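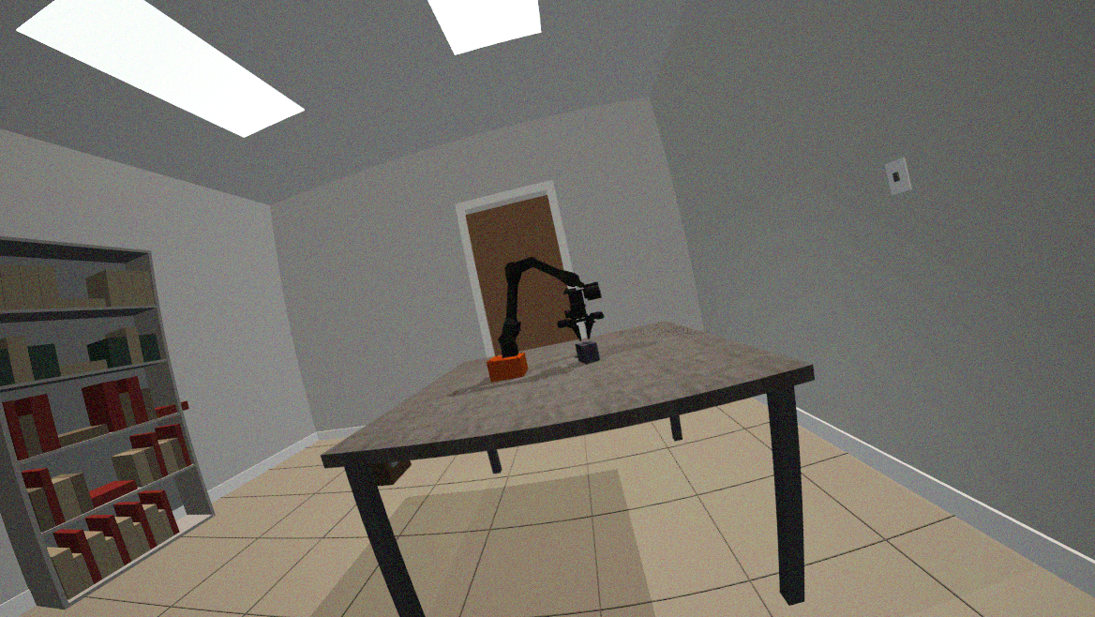 I went to the Draltlow open day expecting a show, and what I got was mostly a simulator on a big screen. Good! I'd drive back in October for more of it.

The demo was one small cube and one arm, over and over, in a computer-made room that somebody had bothered to give a door and a shelf full of boxes (I loved that). They told us the arm gets 300 tries at the cube before anyone looks at the numbers. We watched 10 of them. It missed three, and a man behind me groaned every time like it was a ball game.

Now, plenty of people walked out grumbling that they'd come to see real metal move. I get it, I do. But I think they're wrong, and I think places like Draltlow should do more of this and a lot less dancing robot stuff with music. I learned more from those misses than from the whole slick Torvik show last year, where everything went right and you couldn't ask a thing!

My one gripe is the chairs. Bring more chairs, and let the kids pick where the cube goes next time.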